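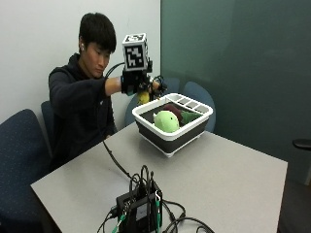 How many hand demonstrations does the policy need before it stops fumbling the plush toys?
Going by the runs so far, somewhere near 2,000, with the gains getting small after that.

Notebook, 9th May

Long day on the glove data, and a good one, so I want to get it down before I forget the details. The Vudent set now stands at 2,663 demonstrations, all basket work with the soft toys. I retrained the Cheon policy on nested slices of it (same seed, same schedule, only the amount of data changing) and the curve has finally settled into something I'd be happy to show the Starnedmont people.

At 2,000 demonstrations it placed the toy inside the rim in about 80 percent of trials. The full set did a touch better, though I wouldn't swear to the difference until we repeat it with a second seed. The small slices were pretty dreadful, mostly letting go too early, right over the rim.

I also threw out 113 demonstrations where the marker cube went out of view for too long and the pose track had been filled in by interpolation. I had been putting this off since December, thinking it was too few to matter, but the wrist path near the basket is so much smoother without them! The filter script is in the Clustislow folder, and the threshold is at the top of the file if anyone wants to argue with it.

Things to watch when recording: keep the cube turned toward the fixed camera when you reach over the far corners, and leave plenty of slack in the glove cable. A tight cable tugs at the wrist and you can see it in the traces, a little hook just before release.

Next up: second seed, then the same slices with the basket rotated a quarter turn. Still need to ask about more disk space.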